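Goltbridge Chores
A small, slow dataset about kitchen work done by two arms

Last updated 28 Dec 2025

What this is

Hi! I keep this page as the readme for Goltbridge Chores, a set of recordings of a two-armed robot doing (or trying to do) ordinary kitchen jobs. It started because I kept getting the same question from my family every holiday, which is "so can it do the dishes yet?" and I wanted a better answer than a shrug. The short answer is no. The longer answer is 3,000 episodes long and you can download it.

Every episode is one attempt at one chore, with an operator driving the arms by hand from a second pair. So when you see something go well, that's a person being good at it. The point is to find out how much of that a trained policy can pick up, and I'll tell you further down where I think it stands.

What's in it

There are 12 chores, in four groups:

- Doors and lids: microwave door, bread bin, jar with a screw top, drawer
- Putting away: spoons into a tray, cups onto a shelf, bowls into a stack
- Wiping: flat table, tray with a rim, inside of a bowl
- Cloth: folding a dish towel, hanging it over a rail

Cloth is the smallest group and will stay that way until I get my patience back. An episode runs 45 seconds at most. If the operator isn't done by then it gets marked as a timeout and we keep it anyway, because I've come to think timeouts are the most useful part of the whole thing.

How the folders are laid out

One folder per chore, then one per session, then the episodes. Each episode has the camera streams, joint positions for both arms, gripper opening, and a little text file with the operator's note. Please read the notes! They're short and a bit grumpy and they'll save you a lot of guessing. "Slipped off handle twice" tells you more than the success flag does.

The success flag itself is yes, no, or partly. I set it by watching the video. A drawer that's closed except for a finger's width is a "partly" in my book, and you may well disagree, so filter as you like.

The loader is called Jemamby (it was a typo and it stuck). It reads everything into plain arrays and doesn't try to be clever. There's a session from June where the left arm's clock drifted, and Jemamby fixes the offset on load - if you write your own reader, you'll have to do that yourself. The details are in the changelog.

So can machines do chores yet?

My honest feeling after all this is that they can do pieces of chores. Pulling a drawer open, fine. Picking up a cup that stands where cups stood in training, pretty good. Where it falls apart is the stuff between the pieces, like noticing the spoon went in upside down, or that the door you opened is now in the way of your own elbow.

The microwave is my favorite for this. On paper it's dull: press the big oval button at the bottom, let the door swing, reach in. For a gripper it's a string of awkward moments. The door swings left and then takes up a good chunk of the table space, the glass turntable plate is clear and shiny and hard for the depth estimates, and the buttons sit close together where a finger pad can easily miss. The baseline policy I trained gets as far as an open door on most tries and then tends to hover, like someone who walked into a room and forgot why.
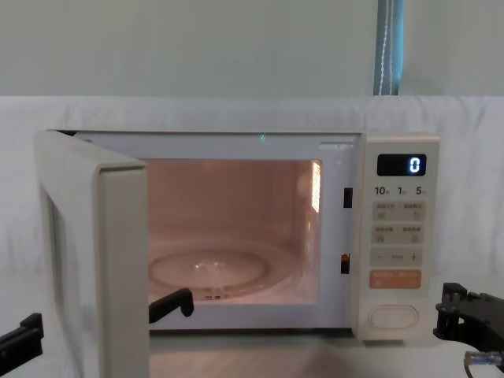 DOORS AND LIDS / MICROWAVE

Chore text given to the operator: open the door, take the plate out, put it back, close the door. The oven isn't supposed to run in any of these episodes, so if you see numbers other than 0 on the display, someone bumped a key, and there should be a note.

I recorded 8 sessions of this one, half at the Rillonville workshop and half at home. The lighting doesn't match between the two and I've stopped trying to fix that. A closed door only counts as closed if it latches; resting against the oven is a "partly."

Known gaps

No hot food, no liquids, no glass other than the turntable. Only one model of microwave, so please don't claim your policy "opens microwaves" on the strength of this set alone. No handles that you pull, either. A second oven is on my list, along with the Ďurica grippers, which have softer pads and might do better on the plate.

Using it

Free for research and hobby use. If you train something on it, send me the failures too, I collect them. Bug reports go in the issue tracker, with the chore name and the session folder in the title.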